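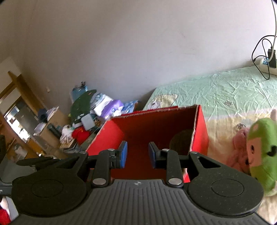 Blue-tipped gripper fingers in front of an open red box, with a round dark brown object inside.

STILLTON, 21st July — Ferkell is very pleased to share the newest release of Jurkholm, its software for turning hand-held gripper recordings into motions a robot arm can plan and follow, and we want to thank everyone who has written to us since the first version went out in March.

The big change is in how Jurkholm deals with containers. It now estimates where the walls and rim of an open box are before it plans a reach, and it keeps that estimate going when the fingers block part of the view. Our team tuned it on 200 recordings made in ordinary rooms — beds, tables, shelves, all the places where people really keep their things!

"We wanted it to cope with a home as a home is," said Joelle Zein, who leads perception at Ferkell. "Patterned sheets, shadows inside a box, a heap of shopping next to it. I'm so proud of how far the team has brought it."
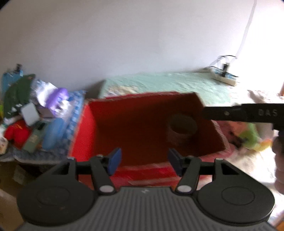

Two grippers at the red box, a dark cup standing inside.

Recordings from two grippers can also be lined up on a single timeline, a feature that 31 of our early users asked for. The update is free for current license holders, and questions are warmly welcomed by Ivar Lunde at the Ferkell press desk.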